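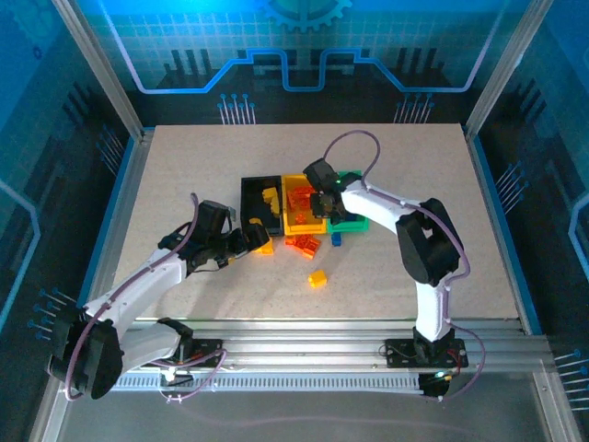 Galería: clasificar ladrillos con dos brazos

¡Por fin podemos enseñar fotos! En el laboratorio de Sedmont llevamos todo el verano con Karnard, nuestro método para que dos brazos aprendan a repartir piezas por color a partir de demostraciones, y ver cómo se coordinan sobre la mesa sigue siendo una gozada. El modelo se entrenó con 1,000 demostraciones grabadas por 14 operadores, y la versión que publicamos es la número 27.

Lo que más nos emociona es que la misma política decide qué brazo va a por cada pieza, sin reglas escritas a mano (Abdelkrim Cherkaoui lo explica con detalle en la charla de Flirnthorpe).

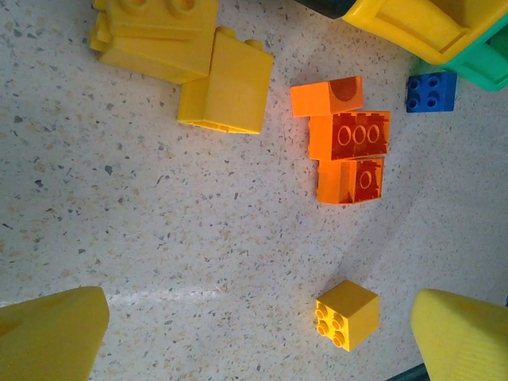

Desde la muñeca: un ladrillo amarillo entre los dos dedos de la pinza, con los naranjas más allá.

Pronto subiremos más fotos, ¡con piezas nuevas!

Publicado el 15 de agosto de 2023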